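Rendton Romance Backlist: Pre-Release File Check, Ebook and Paperback
Title: The Oseck Sisters, book 4 of the series
Checked by: Hubert Wieser
Status: hold, two items open

1. Series number on title page, spine and store listing
Pass. All three read 4. The listing draft had the number in the subtitle field; moved to the series field.

2. Front matter
Pass with comment. Copyright page lists the old Prakus imprint address. Replace before upload. The dedication is in place and matches the author's sheet.

3. Table of contents links
Fail. The link for the epilogue opens the acknowledgments. Retest on a phone and on an e-reader after the fix.

4. Character names against series bible
Pass with comment. Fuchs is spelled without the "s" at location 2144. The heroine's brother is a farrier in book 2 and a saddle maker here. Author has confirmed saddle maker; book 2 to be corrected at its next reprint.

5. Timeline
Pass. The county fair falls in July in both the prologue and the later flashback.
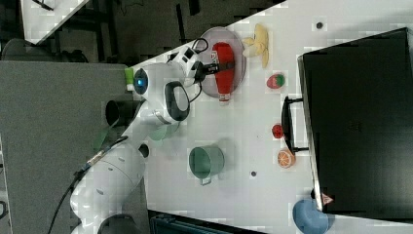
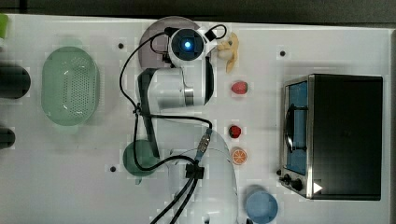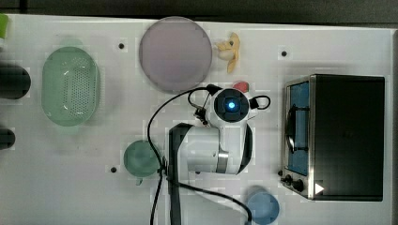 6. Content notes
Open. The injury in the barn chapter is more detailed than anything in the earlier books. The current note says "mild peril." Suggested wording sent to the editor; no reply on file.

7. Page layout, paperback
Fail. Running head missing on page 131. Page 100 ends with a single line of a new scene below the ornament. Move the ornament and the line to the next page and recheck the rest of the chapter for reflow.

8. Scene breaks, ebook
Pass. Ornaments display in light and dark modes. Blank-line breaks from the manuscript have all been replaced.

9. Back matter
Pass with comment. The teaser chapter for book 5 is an early draft, and the hero's first name has changed. Use the revised chapter from the shared folder. Check that the newsletter link goes to the reader page and not to the trade page.

10. Cover copy
Pass. Jacket text and store text match. "Stand-alone" may stay, although the Fuchs subplot gives away the ending of book 3. Reviewers raised the same point last time.

11. Advance reader copies
Hold. Do not send until items 3 and 7 are closed. Copies already sent from the first file carry the wrong epilogue link and should be replaced.

Sign-off requires a second reader for items 3, 6 and 7. Initial each line separately.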